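The crocodile book and other things I can't seem to part with

So the shelves in the small room finally gave up. One bracket came out of the wall with a sort of sigh and about half the picture books slid down behind the radiator, and I took that as my sign to do the big sort I've been putting off since January.

I should say up front that I'm not a tidy person. I like the idea of being one. I have watched the videos, I have bought the bins (the Briretti ones with the clip lids, if you're curious, which are great until you stack them four high and then the bottom lid pops open on its own). But books are where I fall apart. I can throw out a chipped mug without blinking and then spend twenty minutes on the floor reading a board book about a duck.

My neighbor Ebony came over to help, mostly by drinking my coffee and saying "keep" to everything. We started with the rule I'd picked up from Clem Merrick's newsletter: pull everything out, put it all on the table, and don't make a single decision until the shelf is bare. It's a good rule! It's also a rule for someone whose table is bigger than mine. We ended up with piles on the chairs, piles on the windowsill, and one pile on the dryer that I forgot about until two days later.

Then we made our groups. Chewed ones, outgrown ones, library ones (three of those, all overdue, sorry Pranutcombe Library, I'm bringing them back, I promise), holiday ones, and the ones in languages I can't read.

That last group is bigger than you'd think. It started when my daughter was a baby and my friend Lumturie gave us a counting book in Albanian that had been hers. I couldn't pronounce a word of it, so I just made up a story about the goat on page one, and my daughter wanted that goat every night for what felt like a year. After that people kept giving us more. We've got Spanish ones from Yamila, who at least came over and read them to us properly, with voices. We've got a French one about a sad pear. And there are several in Chinese, which came in a box from the Chamoun Street swap, the one they hold in the church basement with the terrible parking.

I'd been planning to let the Chinese ones go. My daughter is eight now and she's reading chapter books about horses under the covers with a flashlight. She isn't asking me to make up stories about goats. And it seemed kind of silly to hang on to books no one in this house can read when there are families nearby who could really use them, so into the donate pile they went, and I felt very grown-up about it for maybe an hour.

Then I got to the crocodile.
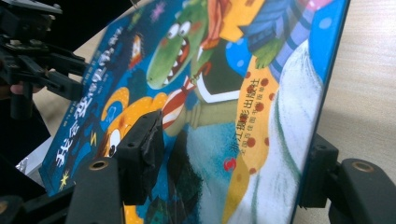

Big mouth, lots of teeth, staying put.

I mean, come on. Look at that face! I love how hard the colors go, with all that deep blue and the little stars everywhere, and then the yellow with the red polka dots just sort of barging in. And there's a snowy hill, because why wouldn't a crocodile be near a snowy hill. My best guess from a translation app is that the title starts with something like "I can" or "I will," and I got impatient and quit there. In our house it has always been called Crocodile Gets Dressed, on account of all the colorful clothes, and if that's wrong I don't want to know.

I texted a picture to Ataahua, who teaches kindergarten and has strong opinions about picture books, and she wrote back "if you donate that I'm driving over there to get it." So that settled that.

Here's where we ended up, for anyone who's doing the same thing this month. The chewed ones went in the recycling. The outgrown ones are in two bins by the front door, and I'm dropping them at the swap. The holiday ones got their own bin in the hall closet, which I should have done years ago, since we spent every December digging for the same reindeer book. And the other-language shelf stays, smaller than it was. I let myself keep 10 and that was the deal. The goat made it, obviously. The sad pear did too.

The bracket is back up, with longer screws this time and the proper anchors, and I put the heavy atlases on the bottom where they should have been in the first place. I used the Widix shelf liner I had left over from the kitchen. It's a little bit crooked on the left and I've decided I can live with it.

My daughter came home, looked the whole thing over, and asked where the duck book was. It was in the bin by the door. It's back on the shelf now, so I guess that's 11 if you want to be strict about it, but the duck is in English, so I'm not counting it.

Next up is the art supply drawer. If you've got a good way to store half-used glue sticks, please leave it in the comments.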